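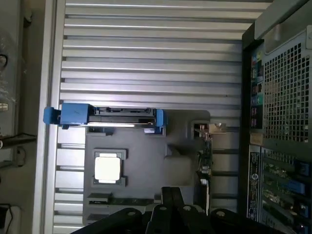 Last updated: March 2025
Reading time: 2 min

Ticket: Processor placement stalls above socket, Darko cell
Opened by: Kirstin Shearer
Project: Hemley
Status: open

Problem
The policy picks the processor out of the fixture plate and carries it to the tower, then hovers over the socket and never commits. It was trained on 200 teleoperated episodes. Of 70 test runs, nearly all the failures were this one. Picking is fine.

Checked so far
1. Camera calibration at the wrist. Redone, no change.
2. Gripper force limit. Raised one step, no change, so put back.
3. Start pose of the chip. In training the fixture always sat in the same spot on the slats, beside the tower. I moved it along a bit between runs and the pick still worked, so I don't think the pick side is the cause.
4. Clutter next to the fixture. The drive caddy lies close to the processor, with its blue end standing out strongly in the wrist view. Masking it in the input made no difference to the hover. 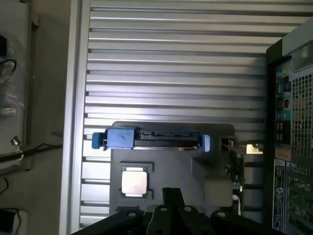

Photo: Yaneth Bermúdez

5. Action chunk length. Halved it. The hover got shorter but the arm then drifted off towards the memory slots - worse, if anything.
6. Replayed the demonstrations. Operators paused over the socket before lowering, most of them for 2 seconds or more, to line up the corners by eye. Those frames look almost identical to each other and the recorded action is close to zero. I think the policy has learned to stay put.

Next step
Trim the still frames from the January set and retrain with everything else unchanged. The load plate has to be up and the socket empty before each test run, same as in the demos. I'd like to hold off on new episodes until we have that result. 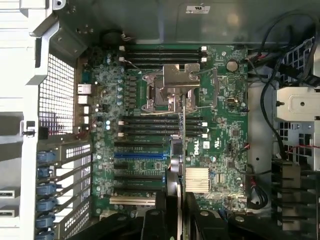

Yaneth Bermúdez: Agree on the pauses, but please don't cut all of them. We did that on Wiketti and the arm came down before it was lined up. Keep the last few frames before the descent and drop the rest. Can you also log the wrist height at each stall? If it's always the same height I'd believe the pause theory - if it varies, I'd look at depth first.

Kirstin Shearer: Will do both. Height logging is in, retraining is queued behind the Pornum job.

Related tickets
Gripper slips on chip edge during pick
Wrist camera exposure too bright over heat spreader
Episode trimming script drops final frame
Pornum: queue limits for retraining jobs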